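# Chapter 10: Flat Work

Most people fold the way their mother folded, or in open revolt against it. Both schools produce a cupboard door that won't quite close. This chapter takes up flat work, the trade's name for anything with four corners and no sleeves: napkins, tea towels, pillowcases, tablecloths, and the small white cloths that every household owns in quantity and no household remembers buying.

You may feel you have outgrown this. Chapter 9 dealt with fitted sheets, after all, and a reader who has survived the elastic might expect to be excused from rectangles. Please stay. Fitted sheets forgive a great deal, because everyone expects them to look like a sleeping dog. A napkin has straight edges, and a straight edge will report you.

The linen room at the old Vurnbridge hotel kept a ledger of what came back from the dining floor as "unfit to lay." In one July the ledger lists 443 napkins, of which 113 were stained, scorched, or torn. The rest were clean, sound, and crooked. They were sent down, shaken out, pressed, and folded a second time by the same staff who had folded them the first time, with results the ledger does not go into.

## 10.1 The first fold

Everything that goes wrong with a folded cloth goes wrong in the first fold. The later ones only make copies. If the near edge is turned up a finger's width farther on the left than on the right, the second fold will double the mistake, the third will hide it, and the stack will lean. By the time the lean shows, you will be blaming the shelf.

The first fold therefore gets more room in this chapter than the other folds put together. It has three parts, and the student should be able to do them separately before trying to do them at a normal speed.

*Laying out.* Put the cloth down flat with one edge parallel to the edge of the table. Any table will do if it is bigger than the cloth. Smooth from the middle outward. Small wrinkles can stay; a wrinkle that runs into a corner has to go, as it will pull that corner out of line later.

*Taking the edge.* Take hold of the near edge at both sides at once. Beginners like to take one corner, move it somewhere promising, and then go back for the other. The cloth twists in between, and the twist stays in it.
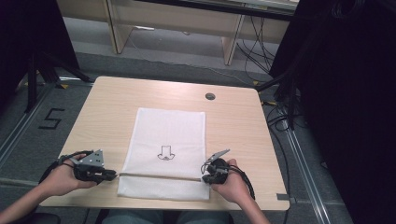

*Setting the crease.* Bring the edge over, put it down, and only then press. Start the pressing in the middle and work out to both sides. Pressing from one side to the other chases the slack along ahead of your hand until it arrives at the far end as a pleat, looking pleased with itself.

A faint crease is good enough at this stage. You are making a suggestion to the cloth, and you may need to withdraw it. The Dilwood method, still taught in some laundries, calls for a hard crease straight away, struck with the side of the hand. It looks wonderful and can't be corrected. We will meet it again in section 10.4, under repairs.

## 10.2 How wide a band?

A partial fold leaves a band along one edge, and the width of that band depends on what you mean to do next. For a cloth going into thirds, the band is one third, and you may stop reading here. For the Evangelista pocket, used for holding cutlery, the band is narrower and the eye is a poor judge of it. Use a strip of card cut to size. On a napkin 22 inches deep, a card of 5½ inches gives you a quarter, and it will go on giving you a quarter long after your patience has left the room.

Cloths with a printed or drawn mark are a special case. Decide before the first fold whether the mark should end up showing, and which way up. The Skurkisura pattern books devote a whole page to this question and then leave the answer to the reader's taste. We recommend a trial fold, a look, and a second trial fold.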